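Jul 30, 2023

So the house rules are finally on the wall! Regular readers will know I've been grumbling since April that we had proper paperwork for the big stuff (emergency stop, who's allowed inside the taped line, what to do if the arm throws a fault) and absolutely nothing written down for the everyday business of handling vegetables. Everyone had their own way. Catríona Mac Giolla would reset one way, I'd reset another, and then we'd both wonder why our runs on Callach looked like they came from different planets.

Rekha Lobo got fed up first and wrote a draft with 53 rules in it. Fifty-three! I love her dearly but I wasn't going to read that before a cup of tea, never mind laminate it. After a lot of crossing out we're down to 22, which fits on two sides of A4 if you're mean with the margins.

I won't type them all out, but these are the ones we argued over most.

**Start closed, start clear.** Before anything moves, the fingers are shut and there's open space in front of them. It sounds so obvious that I nearly cut it. Then I went back through our old logs, 274 runs, and 32 of them began with the gripper half open and already over something. Those are now in a folder called "sigh".
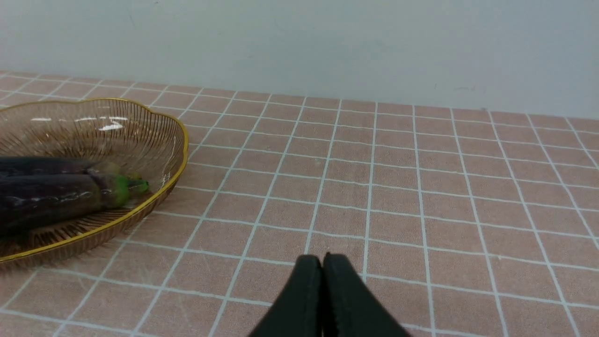

*Fingers shut, aubergines off to the left, loads of clear pink squares. Textbook.*

**Know which end is which.** Aubergines have a stem end and a fat end, and we'd never agreed which way they should point when we set up. The rule now says both the same way, side by side, and you write the direction on the run sheet. I don't much mind which direction you pick (Catríona does, ask her at your own risk).

**Aim for the body, leave the leafy bit alone.** Those pointy green caps are a menace. If you grab there you've got a tiny uneven thing to hold and a whole heavy vegetable dangling off it.

Then we come to bags, and bags got a whole section to themselves. A box has the decency to stay box-shaped. A cloth bag does whatever it fancies, and there's always some flap or handle lolling about exactly where you want to put a finger. Our rule is: over a bag, open wide and come in slowly, and if there's fabric between the fingers, stop and look before you close. Rekha wanted "stop and look" underlined twice. It's underlined once. We compromised.

The other bag rule is that partly hidden counts as hidden. A red pepper tucked halfway behind a fold is not a fair first pick, so go for whatever's showing best and come back for it.

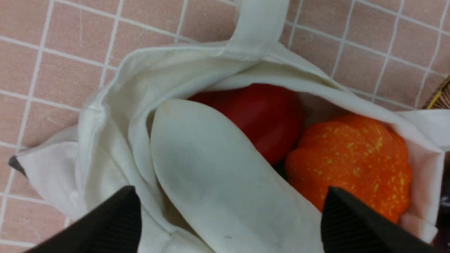

## The handles question

Right, this one went on for most of an afternoon. Should we tidy the handles before each run?

Catríona says yes, fold them away, same every time, otherwise you can't compare anything. I say no, because I have never in my life seen a shopping bag with its handles folded neatly away, and if the robot can only cope with a bag I've ironed first then what are we doing?

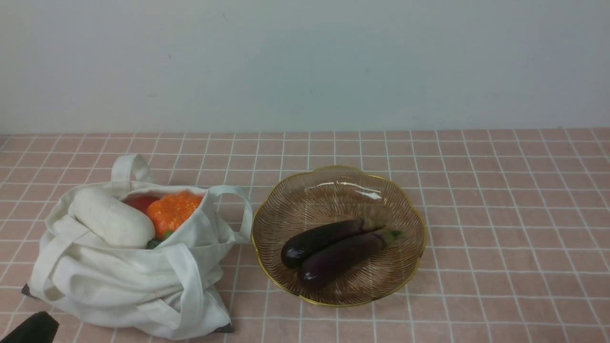
*Picture: the Callach project*

A loop sticking up at the back, another flopping out towards the dish with the gold rim, a strap hanging down the front. That's how mine look on the kitchen floor too, give or take the leeks.

What we settled on is rule 17: leave the handles however they fall, but never let one lie across the dish or over the rim of it. If a loop does reach that far, move the dish and leave the bag be. There has to be a strip of bare surface between the two, and you check it from the front and from above, as one view on its own can fool you.

We've also got a rule about not nudging anything by hand once a run has started, even when it's painful to watch. I broke it on the very first morning. Rekha saw. My initials are now next to rule 19 in red biro.

If you've got your own list for soft bags I'd love to see it, especially anything on string ones, which we've been too scared to try. Comments are open till the spam gets bad again.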